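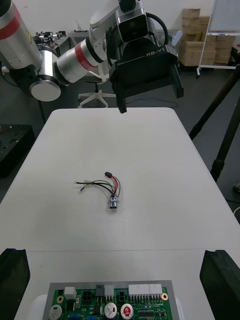 How often should a wire harness be checked before it gets plugged into a board? Every time it comes out of the drawer, plus a slower look with the magnifier after every 30 matings.

I keep this list taped up at my bench in the Skurby shop and I've scribbled on it so much that I finally typed it out. Comments are mine, argue with them if you like!

HARNESS

1. Insulation, full length. OK
Run it through your fingers, all the colors, and stop at anything that feels nicked.

2. Ring terminal crimp. OK
Tug it. A proper tug — I was way too gentle for years.

3. Bare tips. WATCH
Stray strands get twisted back in or trimmed. Cap any bare lead you aren't using before power goes anywhere near it.

4. Metal connector. OK
Look down the barrel with a light. I found lint in one back in December and it took me most of a morning to work out why the reading kept dropping.

5. Black plug housing. OK
Latch and corners, no white stress marks.

BOARD

6. Supply off and lead pulled at the wall. OK
The input is marked 48V IN, so read the supply label too (both ends, please).

7. Wait 61 seconds, then meter the big capacitors. OK
Koivisto's old sheet said 30. I like mine better.

8. Board flat in its tray, no rocking. OK

9. Plug square to the socket, wires slack. RECHECK
Push on the housing and never on the wires. If it wants to go in crooked, back it off and start over.

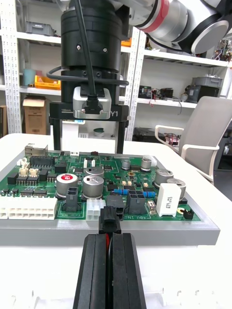
Over at Buren we do item 9 before item 7 and I'd ask you to swap them, writes a reader, because a good look at the angle is easy to get during the wait anyway. Fair point, I'll try it that way on the next batch of 100.

10. Ethernet port clear. OK

11. Tag filled in and tied on. MISSING
My fault. Arnus tags are in the top drawer, next to the fuses.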